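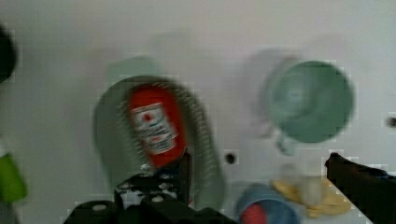

Jamila Ranasinghe objects that the dough is not the problem, it is the flour. She wrote this in the margin of my last entry, in pencil, with two lines under "flour". I have read it several times and I think she may be half right, so I repeat the July trial with this in mind.

Notebook, July, started 6.40 in the morning

Sourdough, fourth series. Same starter as before, fed the evening before with the rye from Brokstead. Two flours now: the Hesden white which we always use, and the Ojeda stoneground, which Jamila left on my shelf without a note.

Both doughs: 452 g flour, 60 per cent water to begin with, salt held back for 40 minutes. I mixed by hand, the Hesden first. It came together quickly and felt tight. The Ojeda was slow to drink the water and stayed rough like wet sand for a good while, then it changed all at once, and I had not written down the time. Please, whoever repeats this, write down the time.

8.15 – First fold. Hesden stretches well but pulls back. Ojeda tears at the corners, so I gave it a softer fold and left it alone.

9.00 – Second fold. Ojeda is now the better one to handle. The smell is also different, more like apples, while Hesden smells only of yoghurt. Kitchen at 24 degrees, window shut.

10.30 – Hesden has risen by a half. Ojeda by less, perhaps a third, but I find it difficult to judge in the wide bowl. We should use the straight jars from Jollness again, where the level can be marked with a rubber band.

12.50 – Shaped both. Hesden kept its form. Ojeda spread on the board and I shaped it a second time, which I should not have done.

Baked at 16.00, after the cold rest. Hesden: good height, pale bottom, the same dense line under the crust as in series two and three. Ojeda: lower, but no dense line at all. I cut it in three places to be sure.

So the line comes with the Hesden flour, at least with this bag. I do not yet agree that it is only the flour. The oven stone was perhaps not hot enough for the first loaf, and they were baked one after the other, Hesden first both in this series and in the last one.

Next: change the order in the oven. Jamila, can you ask for the milling date of the bag? The label is torn and I can read only the lot, 2,993.

Starter is fed and stands on the lower shelf.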